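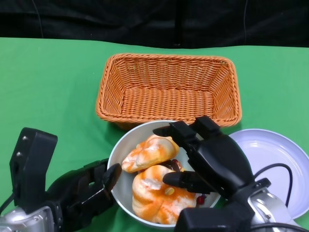 Fri 25 July
Posted by Davoud Abbasi

Is the Malter hand kit worth it for a small bakery counter?

We run a bread counter inside a grocery and I have been asked to look at the Malter two-hand kit from Listent. The plan is to have it move rolls from a bowl or tray into baskets in the morning before we open, and maybe plate them for the cafe side later on. We already have a pair of arms from an older packing cell and the rep says the hands will bolt on with an adapter. He quoted a lead time of four weeks.

What I want to know is how it does with real bread. Every demo I have been sent uses the same kind of setup, a bowl and a basket on a cloth, and I can't tell how much of that carries over to a crust that flakes or a soft roll that dents. I also want to know how much work the setup is. I have one person who is comfortable with the software and that person is me. We would be doing three kinds of rolls, all hand size, nothing sliced.

Girnano

We have had the Malter kit since June, on a test bench at a catering supplier. Short version - it is fine with firm rolls and so-so with soft ones.

Crusty rolls were easy. Long shapes are better picked from the side and round ones from the top, and you have to teach those as separate grasps. If two rolls are touching in the bowl, the thumb tends to end up on one while the fingers are over the other. We got past that by having the left hand hold the rim so the bowl can't slide, then going slower on the approach. Brioche is another matter. At the default grip force it left dents. Turn the force down in the hand menu before you try anything soft.

Setup took me three days. Most of that was the adapter and the cables. Leave more slack at the wrist than the manual shows, and check where the cable goes when the wrist turns, or it will drag over your plates. Ask the rep which gloves are cleared for food contact and get it in writing. The bare hands are not something I would put on bread you sell.

We logged 353 picks in the first full week and I had to step in a lot on day one, much less by the end.

Nguyen

don't know about bread but we use them for soap bars and support is slow. email, don't call

Listent Support

Hello Davoud, thank you for your interest. The kit price includes both hands, the adapter plates and one remote training session. Finger pads should be inspected every 1,000 cycles. Please contact your sales rep about a trial with your own product. We can arrange this at your site or ours.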